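3.2 Where people set things down

I went into the Pukia interviews thinking we'd mostly talk about recipes. Nope! What folks wanted to talk about was counter space, and I have 57 transcripts full of it. People who cook daily kept coming back to the few inches beside the stove (one called it her "landing strip"), and they got pretty heated over it. 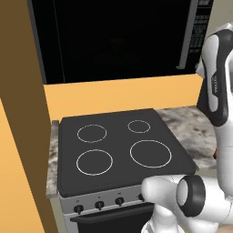 Figure 6. Corner layout with a flat ceramic cooktop and the microwave mounted overhead.

Corner kitchens drew the most complaints in the Waten survey too, mainly about elbow room and lifting hot bowls down from above shoulder height. I coded 541 comments on that alone, and I'd still like to go back and split them by renters and owners, which our March form didn't ask.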